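Plernau stellt Wasserzähler auf Funkauslesung um

28. Mai 2020. Die Stadtwerke Plernau tauschen bis Ende des Jahres die mechanischen Hauswasserzähler im Ortsteil Torkel gegen Ultraschallzähler mit Funkmodul. Betroffen sind 92 Straßenzüge und Stichwege. Der Auftrag für Lieferung und Einbau ging nach einer Ausschreibung im Februar an die Firma Lusance.

Die neuen Geräte senden den Zählerstand verschlüsselt im 868-MHz-Band. Übertragen werden Gerätenummer, Stand, Rückflussvolumen und Fehlerstatus. Die Batterie ist fest verbaut und wird zusammen mit dem Zähler nach Ablauf der Eichfrist ersetzt.

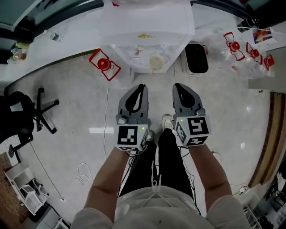
Der Einbau dauert laut Projektleiter Prakash Devadiga 24 Minuten je Anschluss, das Wasser ist in dieser Zeit abgestellt. Absperrventile vor und hinter dem Zähler müssen frei zugänglich sein. Defekte Ventile auf der Hausseite gehen zu Lasten des Eigentümers.

Wer der Funkauslesung widerspricht, erhält denselben Zähler mit deaktiviertem Sender und meldet den Stand weiterhin per Karte. Die Frist dafür beträgt 26 Tage ab Zugang des Ankündigungsschreibens. Der Grundpreis bleibt unverändert. Fragen zu Terminen beantwortet Oluwaseun Edet im Kundenbüro, Zimmer 64.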